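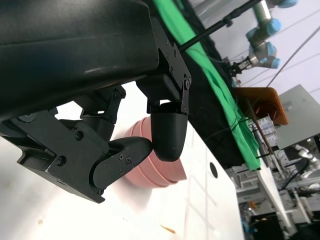 The Prindham Botanic Garden will open its fruit pruning and tool care program to the public in October, with sessions held in the old orchard and in the teaching shed beside the east gate. The program was previously offered only to garden staff and to growers from the Indale valley. It covers the winter care of apples, pears, plums and figs, together with the cleaning, sharpening and adjustment of the tools used on them. Participants should look over their own equipment before bringing it to a session and tighten any part that has worked loose. Fasteners in plain view, like the three hex screws along the edge of the black bracket in the photo, need only a key of the right size and a moment's attention, while pivots set behind a cover or between two plates may be left for the instructor. Pruning saws, loppers, hand pruners and pole pruners are all accepted. Powered equipment is not.

Each session runs for two hours and begins at 9:30 a.m. The first part is held in the teaching shed, where tools are cleaned and sharpened, and the second part takes place among the trees. Groups are limited to 20 people. Sessions will go ahead in light rain but will be moved to another date in high wind, when work under the older pears is not permitted.

Branwen Beddoe, head of fruit collections, will lead the orchard work. The garden receives many letters each winter from residents whose young trees have stopped bearing or have grown too tall to pick, she said, and in most cases the cause is a few years of missed or hurried pruning.

"A neglected apple can usually be brought back, but it should be done over several winters," Beddoe said. "We will ask people to stand back and look at the whole tree before they make the first cut. Dead and rubbing branches come out first. After that, most trees need less taken off than their owners expect."

Plums will be discussed in October but will not be cut during the winter sessions. The garden prunes its plums in early summer, when wounds close more quickly and there is less risk of silver leaf disease. A separate summer session on stone fruit will be announced in the spring.

Figs will be covered in their own session. The garden holds seven fig trees, the oldest of which was planted against the south wall of the Fevmont House kitchen garden and moved to its present place when the house was sold. It still crops well. Visitors will be shown how to remove old wood from the base of a wall-trained fig and how to protect the small fruit that carries over the winter at the tips of the shoots. Gloves and long sleeves are required for this session, as the sap of the fig can irritate the skin.

The tool care portion of the program has been prepared by Haoran Peng, who manages the garden's workshop. It begins with cleaning. Dried sap is removed from the blades with warm soapy water and a stiff brush, and light rust is taken off with fine steel wool. Blades are then sharpened on the beveled side only, wiped down and lightly oiled. Participants will also learn how to set the tension on the pivot bolt of a bypass pruner so that the blades close fully without binding.

"People often buy a new pair when the old pair is only dirty," Peng said. "If the blade has not been chipped deeply, it can be made to cut cleanly again in one morning."

Peng added that tools should be disinfected between trees wherever canker or fire blight is suspected, and that the garden follows this rule in its own collections. Supplies for disinfecting will be provided. Participants are asked not to bring bleach, which can damage blades and clothing.

The program is supported by a grant from the El Sherbiny Fund for Home Orchards, which has also paid for new benches and vises in the teaching shed. Under the terms of the grant, places are free to residents of Prindham and Indale. Visitors from elsewhere will pay the standard garden admission and no further charge. Children aged 12 and over may attend with an adult but may not use the saws.

Registration opens at the east gate ticket office at 8 a.m. on the first morning of the month. Places may also be reserved by telephone at extension 3304. Callers should give the session they wish to attend, the number of people in their party and the kinds of fruit trees they grow, so that the instructors can choose suitable trees for demonstration. A waiting list will be kept for each session, and anyone unable to use a reserved place is asked to give notice as early as possible.

The path from the east gate to the teaching shed is paved and level. The orchard itself is on sloping grass, which can be slippery in the morning, and sturdy footwear is advised. A seat can be provided near the demonstration trees on request.

Prunings from the sessions will be chipped for use on the garden's woodland paths, apart from diseased wood, which is removed from the site. Participants who would like scion wood for grafting may put their names down at the ticket office. It will be cut in late winter from healthy trees in the collection and labeled by variety before it is handed out.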